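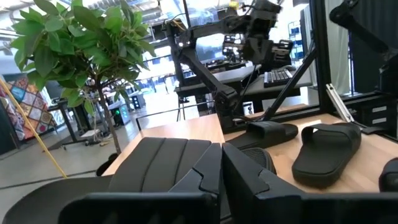

I read the digest of Friday with great interest, and I would like to answer the question on slides for the guest shelf, as our house has now used them for three winters. My English is not perfect, so please ask if something is not clear. We bought ours after the meeting in October, when the Hotwood building changed its floors and the rule of no street shoes became serious. Before that we had the felt slippers. Since then we have only black slides with one wide strap, the kind you see lying on the light wooden table, and for a shared house I would not go back to felt. The strap goes over the foot in one piece, there is nothing to open or close, and a guest can step in with both hands full.

On 06/04/2018 a member of the Granent house wrote:

> We are 34 people in the house and we have visitors almost every
> evening. Our felt slippers are finished. They smell, the soles are
> thin, and two pairs have already gone to the garbage. The proposal
> is to buy simple slides, all in one color, in a few sizes.
>
> My questions to the other houses:
> How do you keep the pairs together when they all look the same?
> How do you clean them, and how often?
> Is it better to buy one model, or to let people bring their own?
>
> We have a budget of 226 for everything, shelf included, and we must
> decide before the end of the month.

I will try to answer in the same order.

To keep the pairs together was our biggest trouble in the first winter. When every slide is dark and has the same form, people take one left from here and one right from there, and in the evening you have a size 41 together with a size 43 and somebody is walking like a duck. We tried clothespins, and they were lost in a week. Then we tried a paint marker on top of the strap, which looked ugly and came off with the washing. What works for us is a small number written on the bottom of the sole, near the heel, with the same number on left and right. The number must be in a place where the sole is hollow and does not touch the floor, otherwise it is gone in a month. I write it again every October, together with the change of the shelf paper.

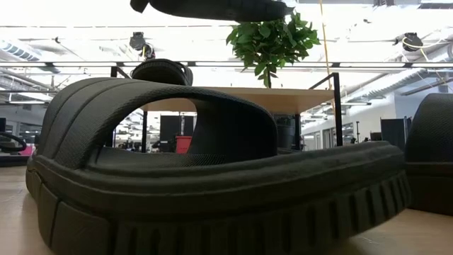

For the cleaning, please look first at how the strap and the side of the sole are made. A completely smooth slide is the easiest, you wipe it and it is ready. If the strap has a fine pattern, or if there are grooves along the side of the sole, the dust sits in there and a cloth does not reach it. I use an old nail brush, lukewarm water and a little dish soap. I brush along the grooves first and then across. The inside of the strap I do last, and if it has a fabric lining I use almost no water there, as the lining dries much slower than the rest. After that they stand on the side, with the strap to the wall, until the next morning. Please do not put them on the radiator. We did it once with a pair from Nivero and the soles became curved like a banana -- they never came back to the old form.

We do the brushing every second week, and the whole shelf takes me 47 minutes if I do not stop to talk. For the days between, a wipe of the footbed is enough. In summer most of our guests come in socks or barefoot, and then I would do it every week.

About one model or many: I would say one model, but please buy one extra pair of the largest size and one extra of the smallest. The middle sizes are never missing. The people with big feet are the ones who remain standing in the corridor in their socks, and they are too polite to complain. Own slippers are also allowed in our house, but they have to stay in the room of the owner and not on the guest shelf.

One more thing about the shelf. The Shetty house has a closed cabinet and they are not happy with it, because the air does not move inside. Ours is an open rack with slats, low enough for children. If your budget is tight, I would spend less on the rack and more on the slides.

I can bring two of our pairs to the next meeting -- one new and one from the first winter -- so that you can compare the soles. Please write me which sizes would be useful to try.

With kind regards,
the shelf person of the Hotwood house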